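Binder week at robotics club

October 2020

Our club has been stuck on the same job for a while now: take a binder, get it into a cabinet, let go of it without making a mess.

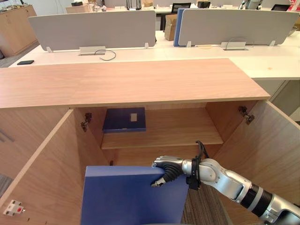
Why binders

The first project of the year was blocks, and everybody was tired of blocks. Blocks are light, they are all the same size, and if you drop one you pick it up and start over. We wanted something you would find in a real office. The list on the whiteboard had mugs, staplers, a tape dispenser and binders. Binders won by 2 votes.

They are harder than they look. A closed binder is stiff along the spine and a little floppy at the open side, so where you grab it matters a lot. If the hand takes it by the top edge, the rest of it hangs down and wants to swing. Grab too close to a corner and it rotates. We spent most of one meeting on nothing but that.

The hand

We go back and forth between two control setups. The older one is called Rollel, written by students who have since graduated, and it opens and closes all the fingers together. The newer one is Jindell, which a few of us started last spring. It lets you set each finger on its own. Jindell is better for thin things like a binder cover. It also crashes more.

For the edge grip we close the fingers slowly and stop as soon as the motor current goes up. The first limit I picked was too low and the binder slid out every time. The second was too high and left dents in the cover. The one we use now is somewhere between those, and I wrote it on a piece of tape so I would stop forgetting it.

The shelf

The cabinet has one shelf inside, so there is an upper space and a lower space. Putting a binder flat on the shelf is the easier version. Standing one up in the lower part is the version we are still working on. The arm has to come in low and the wrist doesn't like that angle.

The open doors are a problem too. They stick out on both sides and the planner has to know about them. For a while ours didn't, and I had a hand on the stop button for every run. Now the doors are in the model as two flat boxes, a bit bigger than the real ones. That costs us some room, but I'll take it.

How it's going

We have logged 144 tries so far. I keep them in a spreadsheet with one column for the grip, one for the approach and one for what went wrong. The last column is the useful one. Most of the failures are in the last 4 inches, when the bottom edge of the binder catches on the front of the cabinet and the whole thing tips back toward the arm.

The fix we are trying next is to tilt the binder a little before it goes in, the way a person would. Somebody has to work out how much tilt the wrist can handle, and this week that is me.

We are supposed to show this at the Mofokeng student meet. There is a time limit per object there, and we are over it. I haven't worried about speed yet. Dellov, the team we usually end up next to, is doing drawers this year, and I'd like to see how they deal with the handles.

Next meeting is tilt tests, and then I need to clean up the spreadsheet before anyone else has to read it.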